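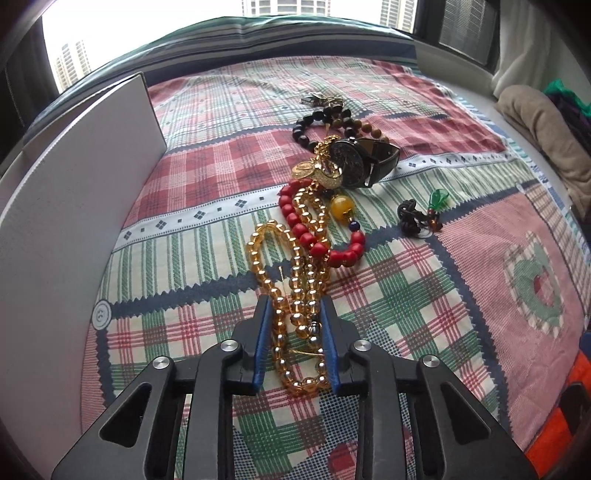
Golden-amber beads on a patchwork print.

Wenceslao Montes and the patient business of restringing

It is raining hard by the time I find the door, which is between the baker's and the bus office at the bottom of Manemgate, and Wenceslao Montes has the kettle on before I have got my coat off. He has been restringing necklaces in this town for 28 years, first from his mother-in-law's dining table and then from two rooms upstairs, and he is very happy to talk about it, so long as I don't mind him carrying on with a knot or two while he does.

"People come up the stairs with an envelope," he tells me. "Always an envelope, or a sock! And they say sorry, as if they'd done something terrible. I say, it's thread. Thread wears out. Your grandmother wore it to church and to weddings and to do the washing up, what did you expect?"

He came to the trade sideways. He had been repairing fishing nets in Londel, where he grew up, and moved inland when he married. A neighbour knew he was good with knots and handed him a broken string of pearls over the garden wall. It took him 11 evenings, he says, and it was dreadful. She wore it all the same, and told everybody at the library who had done it, and that was really the start of the whole thing.

Silk is still what he likes best, though he keeps nylon for the heavier stones and for anyone with small grandchildren. He will happily spend a quarter of an hour on the difference, and on why you should stretch the thread overnight before you begin, and on the dealer in Trultley who used to sell it on cards and has now, sadly, retired to grow leeks.

I ask what makes a job difficult. He thinks about this for long enough to finish his tea.

"The holes," he says. "Old glass, the holes are rough inside, they cut the silk like a little saw. You can smooth them, but slowly, slowly. And graduated beads, when somebody has picked them up off a dance floor and one is missing. You lay them out and lay them out again, and the eye knows."

Any soft cloth will do for laying out at home, he adds, and he has no patience with the idea that you need a special tray. Velvet he can't bear – it sheds, and the fluff goes into the knots. A flat bit of cotton and decent daylight is his advice, and as many cups of tea as it takes.

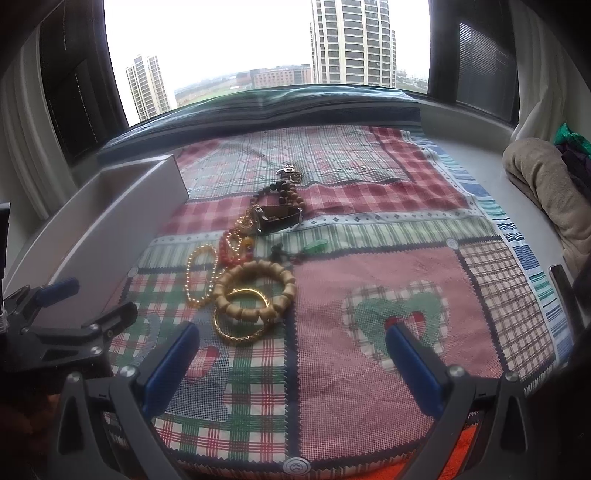 Saturday people and winter people

There are two kinds of customer, as he sees it. The first lot want the necklace by the weekend. The others bring things in when the evenings draw in, and leave them with him for months, and ring up now and then for a chat about something else altogether. He is fond of both, but you can tell which he would sooner have sitting in the good chair.

Lately he has had pupils, too. Yevhen Bilyk came for a single afternoon in May to learn how to mend a bracelet of his aunt's, and has been coming back ever since. He now does most of the clasps. "My hands are quicker," Bilyk says from the other side of the room, "but his knots are all the same size, and mine are like a family photograph."

Montes laughs at that for quite some time. Then he shows me how to bring a knot down tight against the bead with the point of a needle, and lets me try 3 of them, and quietly undoes two when he thinks I am looking at the rain. We stop when the baker's boy comes up with the leftover rolls, and I go down the stairs with one in my pocket and a promise to bring in my mother's garnets.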